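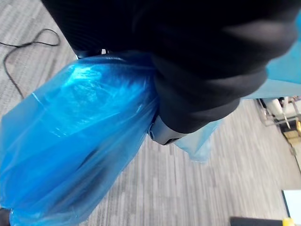
Blue plastic against the sleeve, Stirkstead open day.

The Demonstration

They had spelled my name right on the badge, and that put me on my guard. Ifigeneia Gavalas, Brumcombe Buildings, in capital letters, with a little picture of a smiling hand. In nineteen out of twenty places I get an F missing or a joke. Somebody at Dawber wanted something.

What they wanted was the Brumcombe contract. I run the night cleaning there, and Brumcombe has 1604 wastebaskets. I know the number because I have to order liners for them. My boss had read a piece about Dawber over breakfast and sent it to me with one word on top, which was "Thoughts?" I wrote back that I had some. He told me to take the train to Stirkstead and have them there.

The open day was on the ground floor, past a table of pastries cut so small you had to take four to have one. A young man in a gray vest walked us in. We were a dozen or so, mostly men, mostly holding phones up already. A woman from the Eltcombe hospitals stood next to me with her coat on. She had told the young man she wasn't staying long, and I liked her for that.

"So this is a regular office," he said.

It was a piece of one. They had put down gray carpet, the streaky kind that hides what you spill on it, and rolled a chair in. Brumcombe has the same carpet on the second floor. I could have told him what lives in it.

The robot was wearing sleeves. I hadn't expected that. Big black sleeves, bunched up like a choir robe on a boy who hasn't grown into it. I asked what they were for.

"Protection," said the young man.

"Of us or it?"

"Both, really."

The woman from Eltcombe wrote that down. I don't think she believed it either, but she had a form to fill in and it had a box on it.

He gave a speech first. People throw away their working lives on tasks like this one, he said, bending and lifting, bending and lifting. He had a soft voice and clean fingernails. I have been bending and lifting since before he was born, and I have opinions about it, and no one who gives that speech has ever asked me for one. He said the machine had learned from watching. I asked who it had watched. He said people in the building.

"Cleaners?"

"Engineers, mostly."

Well, there you are, I thought. I have seen engineers change a trash bag. They do it the way my nephew does it, as if the bag had insulted them.

Then it began, and I'll be fair about this. It was quieter than my vacuum. It reached down and got hold of the plastic, a blue liner, thinner than I would buy, and it lifted. The men with the phones made a noise. One of them said "wow" before anything had happened that deserved it.

I watched the liner. Anyone can watch the arm. When you have done this work long enough you look at the plastic, because the plastic tells you if it is going to come up clean or snag on the rim and split and drop somebody's lunch down your shoe. This one bunched. The machine had it by a pinch near one side, and the rest swung out loose.
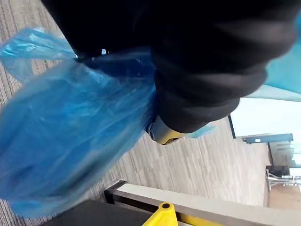
The pinch. I would have used both hands.

"It's adjusting its grip," said the young man.

"It's holding on by a corner," I said.

"That's one way to adjust."

The woman from Eltcombe laughed into her collar.

I want to say it dropped the bag. It would make a better story, and it's the story my crew wanted when I got back. It didn't drop the bag. It stood there with it, swinging, for as long as it takes me to do a whole desk. Then it moved a little and the bag moved a little. Somewhere behind us a man began to explain to another man how it was thinking. He didn't work there. He sold carpet tile. He had told me so over the pastries.

"What's in the bag?" I asked.

The young man looked at me kindly. "It's a representative load."

"Of what?"

"Paper."

"Only paper?"

"For today."

I told him what is in the baskets at Brumcombe. I gave him a Tuesday's worth, although I won't repeat it all. Soup. Half of a birthday cake with the plate. A plant, in its pot, with the water still in. One time a pair of very good boots, and I left a note asking if it was a mistake, and the note came back in the basket the next night. I told him about the man on the top floor who puts his coffee in, without the cup. I asked him what the machine would do with coffee.

"That's a great question," he said.

I have been told that by two landlords and a surgeon, and I knew what it meant.

He asked us to step in closer for the next part. We shuffled up along the edge of the carpet. Up close the robot had no smell at all, and I found I minded that. A floor polisher smells of something. So does a person at the end of a shift. The fingers hung there above the carpet with their black tips pointing at the ground, and a mesh wastebasket stood under them, the same black mesh kind we have, that dents if you look at it.

"Would anybody like to ask it to do something?" said the young man.

Nobody wanted to. The carpet tile man said, "Could it wave?"

"It's not set up to wave."

"Can it tie the knot?" I asked.

He looked at a colleague, who was sitting with a laptop and hadn't said one word since we came in. The colleague went on looking at the laptop.

"The knot is on the roadmap," the young man said.

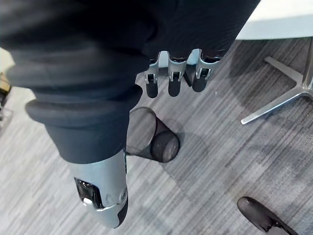
The Knot

I should explain about the knot, for people who have never had to care. You lift the bag, you pull the air out of it, you twist and you tie. If you don't tie it, then the cart is a cart full of open bags, and the first time you take it over the lip of an elevator you have the whole second floor on the ground. A new person on my crew can lift a bag in the first minute. The knot takes a week to get fast, and some never do. So when a man tells me he has taught a machine to change a trash bag and the knot is on the roadmap, I hear that he has taught it to pick something up.

I said this. I said it politely, with my badge on.

"We see it as a partnership," he said. "The robot lifts, your team ties."

"Then my team is standing next to it."

"In the early phase."

"And what does it cost, to have my team stand next to it?"

He gave me a folder. The number was on page 5, below a photograph of a sunset. I showed it to the woman from Eltcombe and she showed me the one in her folder, and they weren't the same number. Hers was higher. Hospitals always get the higher one.

She buttoned her coat. Before she left she went over to the colleague with the laptop and asked him straight out how long it ran before somebody had to help it. I was close enough to hear. He was a tired boy with a cold. He said it depended on the day.

"And today?"

He blew his nose. "Today's been pretty good," he said.

It was the first thing I had heard in that room that I believed, and I told him so. He seemed pleased. He said the sleeves had been his idea. The bags used to get caught in the joints, he said, and they would spend the afternoon picking plastic out with tweezers. I asked why the young man hadn't just said so. He shrugged. He said marketing preferred "protection."

We talked for a while after that. He wanted to know how I got the air out. I showed him on a spare liner, one hand sliding down and the other one turning, and he made me do it again slower, and then again. He filmed it with his phone. I let him film it. On the train I wasn't sure I should have.

Brumcombe went up in 1913, and the baskets are under desks, behind radiators, in corners where the builders must have run out of wall. There is one on the stairs. I don't know why it's on the stairs, but people use it. I sat with the folder on my knees and tried to picture the thing in its robe going up after that basket, and I couldn't get it past the first landing.

I wrote to my boss from the platform. I said it lifts paper. I said it doesn't tie. I said the number on page 5 would pay for two more people and decent liners, and that the pastries were small.

He wrote back while I was hunting for my keys. He asked if I thought it would be better next year.

I stood on the step and thought about the boy with the cold, playing my hands back on his phone. Then I went in and put the kettle on, and I didn't answer until the morning.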